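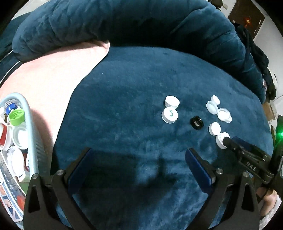 White plastic bottle caps on a plush surface, with a gripper at the cap nearest the bottom of the group.

Picking up bottle caps and dropping them in a tray is a chore most four-year-olds can manage. For household machines it is still slow going, according to results released in March by Osine, a small automation firm based in Drisstead.

The company tested its sorting system on 20 everyday jobs, from folding dish towels to clearing small litter off furniture. It finished 10 of them without a person stepping in. Bottle caps were not among those 10.

Hard, flat surfaces gave the system little trouble. Soft ones did. A cap sinks into a thick fleece or a velvet-like cover, and a gripper that closes a hair too high slides off the rim. One that closes too low comes up with a pinch of fabric. Clear caps were missed more often than white ones, and caps lying open side up were often grabbed by one edge and dropped.

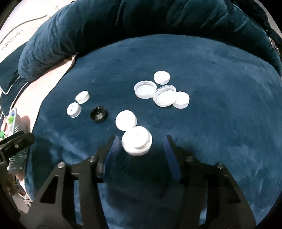

Osine says much of its current work goes into learning from people doing the same job with hand-held grippers. The person picks, the tool records, and the software is trained on the result. The firm has used the method for 2 years and says it helps most with cluttered items that touch or overlap.

Shop-floor work is further along. Ševčík, a packaging company with a plant in Gutville, has run 4 sorting arms on its night shift since last fall. The parts there arrive on a belt, all one size, and the lighting never changes. The plant still keeps a worker on hand to clear jams – usually several in a shift.

Osine plans a second round of home tests later this year, with the same list of jobs and a few harder ones added, including emptying a dishwasher. It has not set a date for a product or named a price.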